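Damp Windows and What to Do About Them

Every winter the office gets a run of calls that start the same way. There is water on the bedroom window in the morning, there is a gray patch in the corner behind the dresser, and the tenant wants to know if the wall is leaking. In a few cases it is. In most cases the water was in the air of the apartment the evening before, and the glass was the coldest thing it could find.

We wrote a short note on the subject last year and it left people with more questions than it answered. So we are giving it more room in this issue. It applies to all 90 apartments at Tratar and to the newer units at Skavorero, though the two buildings behave differently, as explained further down.

Where the water comes from

Air holds water vapor, and warm air holds more of it than cold air. When warm, moist air touches a cold surface, it cools down and has to give up some of what it was carrying. The result is a film on the glass or beads along the bottom of the sash. Leave it long enough and it runs down onto the sill, soaks the paint, and starts to lift it.

People put a lot of water into the air without thinking of it. A shower does it. So does a pot on the stove with the lid off, a rack of laundry in the bedroom, a fish tank, a lot of houseplants, or just several people sleeping behind a closed door. None of these is a problem by itself. The trouble comes when all of it stays indoors for a day and a night, then another day and night, with the windows shut against the cold.

The useful number is relative humidity. A small meter from the hardware store will show it, and the office has a few to lend. In cold weather we suggest keeping it below 50 percent. During a shower or while you are cooking it will go well above that, and that is fine as long as it comes back down afterward. If it sits high at breakfast, when nobody has run any water yet, the apartment is not getting rid of what it takes in.

Put the meter in the room where you see the problem, on a shelf at chest height, away from the heater and the window. Give it a few hours to settle. Then write down what it says in the morning and at night for a week. If you end up calling us, that piece of paper is the first thing we will ask for, and it saves a visit.

Kitchens

The kitchen and the bathroom make the most steam, so they are the places to catch it. Turn the fan on when you light the burner and leave it running for 20 minutes after you finish. Most people switch it off with the stove, while the pasta water is still steaming in the sink.

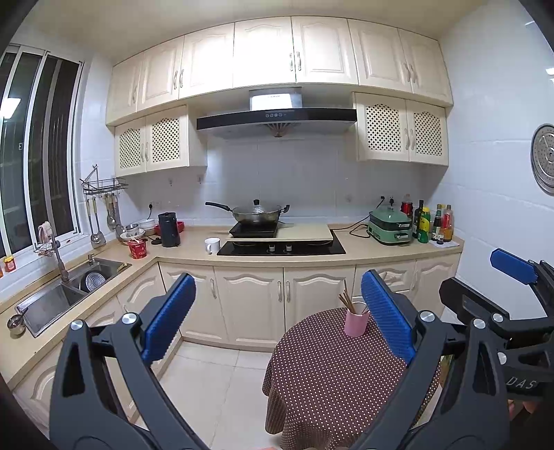 Kitchen with the range hood set between the upper cabinets.

Find out what kind of hood you have. The ones at Tratar on the Mizuno Street side are ducted to the outside. The ones on the courtyard side mostly recirculate, meaning they pull air through a filter and send it back into the room. A recirculating hood takes out some grease and smell. It does nothing for steam. If you have that type, you need to open a window a little when you boil anything, even in January.

To check, look in the cabinet over the hood or along the top of it. If you see a duct going up or out through the wall, it is ducted. If air blows back at your face from a grille when the fan is running, it is recirculating. If you still can't tell, call the office with your unit number and we will look it up.

Grease filters should be cleaned once a month if you cook daily. Metal ones can soak in hot water with dish soap. Let them dry before putting them back. A filter packed with grease cuts the air flow, and the fan will sound as if it is working hard while moving next to nothing. Please don't cover the filter with paper towel or foil. We found several like that during the fall inspections.

Lids help too. A covered pot comes to a boil faster, uses less gas, and puts a lot less steam on the ceiling.

Bathrooms

Shut the door while you shower and run the fan. Afterward keep the door shut and the fan going until the mirror clears. If you open the door right away, the steam moves down the hall and settles in whichever room is coldest, usually the bedroom with the heat turned off.

A sheet of toilet paper held up to the fan grille should stay there by itself. If it drops, the grille is probably full of lint. Turn off the fan, vacuum the grille, and try again. If it still drops, put in a work order. We replaced a number of motors at Tratar in April and there are more on the shelf.

Bath mats and towels hold a surprising amount of water. Hang them spread out, and not in a pile on the hook behind the door.

Laundry

The machines in the Tratar basement are out of service more often than we would like, and we know that many people dry clothes in the apartment. If you do, pick one room, close the door, and open the window in that room an inch. Better still, use the bathroom with the fan on. A full load hung in a closed bedroom overnight is the single most common thing we find when we visit an apartment with wet windows.

The Skavorero units have dryer hookups in the hall closet. If you install a dryer, the vent hose must be connected to the wall outlet. A hose that has slipped off behind the machine will fill the closet with warm, wet air and lint, and the lint is a fire risk. Pull the machine out and look once a year.

Heat and furniture

Turning the heat off in an unused room saves less than people expect, and it makes that room the place where the damp from the rest of the home ends up. Keep every room a little warm, with the inside doors open during the day. Low and steady works better than off all day and high all evening.

Outside walls need air moving across them. Pull beds, dressers and bookcases a few inches forward. Closets on outside walls are the worst spots, especially when they are packed to the back. If you store suitcases or boxes in one, check behind them now and then. Leather and cardboard go moldy first.

Heavy curtains that hang over the sill trap cold air against the glass. Open them every morning, even if the day is gray.

Airing out

Open two windows wide, on opposite sides if you can, for five or ten minutes in the morning. Cold air from outdoors is dry once it has been warmed up, so it works even when it is raining. The walls and furniture hold most of the heat and the room recovers quickly. A window left open a crack all day cools the wall around it and wastes more heat for less benefit.

We get some pushback on this one every year.

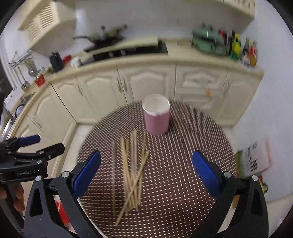
According to one reply to the last issue, airing out is fine advice for people on a quiet street, but on the Mizuno Street side the trucks start before six and the dust comes in with the air, so the windows there stay shut and the water is wiped up with a towel. Wiping had worked well enough for three winters, the reply went on, and the only mold had been on the rubber seal.

Fair enough. Wiping does take the water out of the room, provided the towel is wrung out in the sink and doesn't go on the radiator. If you can't open the street windows, use the bathroom fan for longer and air from the courtyard or the stair side in the late morning, when there is less traffic. The seals can be cleaned with a cloth and a little dish soap.

When it isn't condensation

Call us if you see any of the following. A stain with a brown edge that grows after rain. A damp patch on an inside wall or in the middle of a ceiling. Water between the two panes of a double window, where you can't reach it to wipe it off. A patch low on a ground-floor wall that stays wet in summer. These point to a leak or a failed part, and opening windows won't fix them.

Small spots of surface mold can be washed off with soap and water and dried well. Wear gloves, and throw the cloth away. If the patch is bigger than a dinner plate, or comes back in the same place within a month, leave it alone and put in a work order. Do not paint over it. Paint hides it for a few weeks and then peels.

Tratar and Skavorero

Tratar is the older building. It has solid walls and drafts, and the drafts carried the moisture out for years. Since the windows were replaced the apartments are warmer and quieter, and they are also tighter. That is why some long-time tenants are seeing wet glass for the first time.

Skavorero was built tight and has small vents over the bedroom windows. They are meant to stay open all year. We know they get taped shut. If yours blows straight onto the bed, tell us and we will fit a deflector.

Replacement hood filters are free from the Skemden office while the current order of 100 lasts. Bring the old one with you so we can match the size. Humidity meters can be borrowed for two weeks at a time. The office closes at 4 p.m., and work orders can be dropped through the slot after that.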